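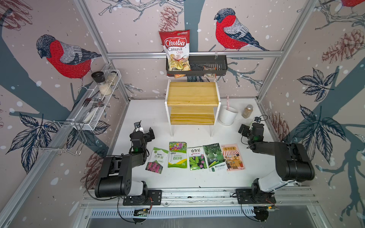
Slide 1. Five seed packets in a row, with the little two-tier shelf behind.

Speaker notes: Keeping seed packets in order
Spring talk, Grulden allotment and garden society. Allow time for questions. Tea is after, so don't overrun.

Opening
Leave slide 1 up while people sit down. Say hello, say where I garden (Uvmont, north-facing slope, heavy soil). Ask who has a biscuit tin full of seed packets at home. Then ask who could tell me what is in it without opening it.

Say what the talk covers: sorting, labelling, storing, and when to throw seed away. It does not cover sowing. The society had a sowing talk in December and the handout is still on the table by the door.

Reading a packet
Point to the second packet from the left. Zinnias, with the name in English and in Chinese. That is the easy one. The others have no English name I can point to, so you go by the picture and whatever label you add yourself. The flowers on the first packet are a magenta pink, the middle one has small round pink flowers and bright leaves, and the dark green one shows pale green round gourds. The pink packet on the far right has a shop with a striped awning on it and no help at all from the picture.

Main point for this slide: a picture is a poor label. Write the plant name on the packet in pencil or permanent pen the day you get it, plus the year. If you can't read the language, ask the seller, or copy the name into a translation app, and write down the answer straight away.

Mention that three of the names are upside down from where we are sitting. Same in a box – if the packets face different ways you end up pulling each one out.

Sorting
Three ways people do it:
By name, A to Z. Good for a big collection, slow to put back.
By type, so flowers in one lot, vegetables in another. Gourds go in with squashes.
By sowing month. This is what I use. A packet moves to the back once it has been sown, or moves forward if you are sowing again.

Ask the room which they use. Don't get drawn into beans.

Storing
Cool, dark and dry. A shed is usually too damp and a windowsill is too warm. I keep mine in a lidded tin in the back bedroom at Uvmont, where the radiator stays off.

A small open shelf like the one on the slide is handy for packets you are using that week. Keep the rest shut away. Fold the top of an opened packet over twice and clip it. Paper packets inside a jar are fine if the seed is properly dry first.

Saved seed: the Perron plot gave me a lot of zinnia heads last autumn. Dry them on paper for 2 weeks, rub the seed out, put it in an envelope. Label the envelope BEFORE filling it. Saved zinnias may not match the parent, so write 'saved' on it as well.

How long to keep it
Check the date on the packet. Parsnip and onion go off quickly. Squash and gourd seed will usually keep for several years. If in doubt, test it: ten seeds on damp kitchen paper, in a bag, somewhere warm. Seven up out of ten is 70 per cent and worth sowing. Under half, sow thickly or buy fresh.

Numbers, if anyone asks
The Flindeo seed swap had 800 packets on the tables last time. The organisers would like 2000 this year, which is why they are asking for clear labels. Any packet without a plant name and a year goes in the lucky dip box.

Finish
Go back to slide 1 for questions. Hand round the blank envelopes and pencils. Collect the pencils.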